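Big Domed Buttons Are Back in the Shop, and So Is the Rope

Plonwood, January 24, 2020 – For immediate release
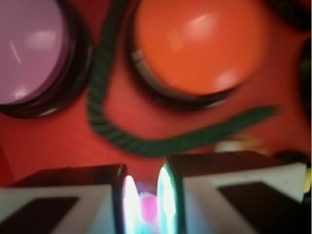 I'm very happy to announce that the Vuvell game button is on sale again, starting today, in the shop and by mail. If you're one of the people who has been writing to me since July asking when they'd be back, thank you for hanging in there! I read every note, including the slightly cross ones.

For anybody new to us, Vuvell is my little shop in Plonwood, and I sell parts and sets for homemade table games. Quiz nights, family tournaments, classroom relays, the kind of party where somebody's uncle gets far too competitive. The big push button has always been our best seller. It has a smooth, rounded top in a good loud color and a chunky black base, and you can hit it with your whole palm (people do, and hard). We sold 1,607 of them last year before the shelf went bare, which for a shop my size is a lot of buttons.

So what's new? First, the colors. Orange and purple are both in the lineup this time. Orange was the one I fought for. I love it on a red tabletop, where most people would tell you to pick something calmer, and I think the two together look like the start of a really good party. Purple was the customers' choice. I put a sign-up sheet by the register and left it there all summer, and purple got 243 votes. Green came a long way behind with 87, so I'm sorry, green people. Maybe next time.

Second, the rope! We now carry a dark green rope with a nice twist to it, sold by length, and it's for marking out lanes and player zones on the table. I started doing this at home years ago with whatever I had in the garage. You lay it down, curve it around each player's button, and everyone knows which bit of table belongs to them. It bends around a corner easily and you can shift it when a late guest turns up and needs a spot. Tape does the job too, but I got tired of peeling tape off my table.

The two come together in a new set we're calling Oniton. You get two buttons, one orange and one purple, a length of the green rope and a folded sheet with the rules for five games. My favorite is a memory game where you have to repeat a pattern of presses and add one of your own at the end. It starts out easy and gets silly very fast. The buttons are also sold separately, and yes, you can buy four oranges if that's what you want – I won't stop you.

We'll have 2,811 buttons to sell in this first batch, counting the ones that go into sets. When they're gone there will be a wait for more, though a much shorter one than last time. I've learned my lesson about ordering.

A few practical things, as I get asked them a lot. The domes wipe down with a damp cloth. Please don't put them in the dishwasher (I have had that phone call). They show fingerprints because they're glossy, so keep the cloth handy if that bothers you. The rope can be rinsed in the sink and hung up, and if the cut ends start to come apart a bit of thread wound around them sorts it out.

You can also find the Oniton set at Fuchs, the toy store across the square from us, where they've been kind enough to give it a spot in the front window. They'll have a table set up inside so you can try the buttons before you buy, and I'll be over there some afternoons to play anybody who fancies a round of the memory game. I'm not that good at it, so your chances are fine.

If you run a school club, a library or a quiz night and would like a set to try out, get in touch with me at the shop. I've put a few sets aside for loans, and all I ask is that you bring the rope back untangled. Reporters are welcome to come by whenever we're open, and I'm glad to talk about buttons for as long as you can stand it.

Contact: the owner, Vuvell, Plonwood. Call in at the shop or leave a note at the register.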